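**FOR RELEASE: Mar 3, 2026**

# Flostbridge robotics club opens its simulated kitchen to high schools across the region

Hi, I'm Nokuthula Mathebula, and I run the after-school robotics club at Flostbridge Secondary. I've been told a press release should sound like it came from an office, but we don't have an office, we have a computer lab and the hallway beside it, so you're getting this from me.

Starting this month, any high school team in the region can sign up for the Telley Challenge, a robot programming contest that runs completely on screen. Teams get a virtual kitchen, a virtual arm and a list of household jobs, and they write the code that makes the arm do them. It's free to enter. If your school has a few decent computers and a teacher willing to stay late now and then, you can take part!

We've been working on this since the fall. The kitchen is called Telley (the students picked the name, and I've stopped asking why) and it runs in Kaveo, the simulator we use for all our club work. We used to build small wheeled robots out of kits, and I loved those, but we had one good robot and a room full of kids waiting for a turn. Now everybody has an arm of their own, and when somebody drives it through a cupboard door at full speed we press reset and carry on.

The counter is where most of our time goes. It has a sink, a blender and a big white arm that has to get in among all of it without knocking into anything, and for the first while that was plenty for everyone to chew on.

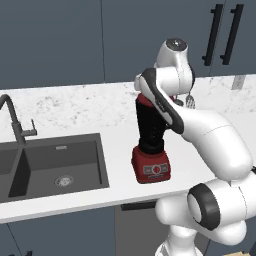
We ran a trial round in February with our own members plus two visiting teams from Dobson Collegiate, and I can't say enough about how well they did. Fifty-nine students signed up in the end, a lot of them in Grade 9 and a lot of them brand new to programming. I had planned for maybe half that. We borrowed chairs from the music room and ate an unreasonable number of samosas.

What I like about a kitchen is that the kids already know it. I don't have to explain what a lid is or why you'd want to pick one up. What they don't know yet is how many small decisions go into doing it - where the wrist should be, which way the elbow should bend, how slowly to come down at the end. One of my Grade 10s spent a whole afternoon on the last few centimetres of a reach and told me she'd never look at her own hand the same way again. That made my month.

## How the challenge works

There are eight tasks, and they get harder as you go. The early ones are simple reaches, where the arm has to travel to a spot near an object and stop there. The middle ones are about picking things up and setting them down. The last few string several moves together, and I'll be up front, our own club is still stuck on the final one.

Teams have three students each. They can write in Python or use the block editor, and they can switch partway through if they want to. Each task gets three scored attempts, and the best attempt is the one that counts. Practice runs are unlimited, so please use them! The teams who did well in February were the ones who had crashed the arm in every way they could think of before they sent us anything.

Points come from finishing the task, from not bumping into the cabinets or whatever else is on the counter, and from how tidy the motion is. We argued about that last part for weeks. Some of the students felt a finished job was a finished job, and others wanted marks off for flailing. We settled on a small bonus for smooth movement, and it made for much nicer code.
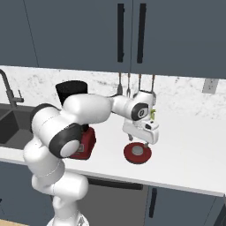
*The arm over the red plate at the Telley counter.*

## What teams need

A computer lab with fairly recent machines is enough. You don't need any robot parts, and you don't need to have run a club before. We'll send the Telley files, a starter program that already moves the arm, and a short guide written by our senior students. I've proofread it, though I left the jokes in.

You'll also need a teacher or coach on the team. You don't have to be a programmer. I teach geography most of the day, and I learned this alongside the kids, usually a page or two behind them. If you get stuck there's a coaches' chat where I answer most evenings, and so do the teachers from Dobson, who are a good deal more patient than I am.

French-language schools are very welcome. The guide is in English for now and two of our students are partway through translating it, so get in touch if you'd like the early version.

## Why we're sharing it

A few people have asked why we don't keep Telley for our own club. Mostly it's that the trial round was more fun with visitors in the room. Our kids had gotten used to one way of doing things, and then a Dobson team brought the arm in from the other side and finished in half the moves. There was a fair bit of shouting, the cheerful kind. I'd like more of that.

I'd also like to see some smaller schools in the mix. Travel is hard for them and kits cost a lot, and with this one they can compete from their own lab on a regular school day.

## Signing up and coming to visit

Schools can register a team through the Flostbridge Secondary main office - ask for the robotics club form. Reporters are welcome to drop in on a club session. The students are happy to show you around the kitchen and let you have a go at driving the arm (you'll hit the cupboards, everyone does). Please call the office first so I can sort out visitor passes and photo permissions.

**Media contact:** Nokuthula Mathebula, Robotics Club, Flostbridge Secondary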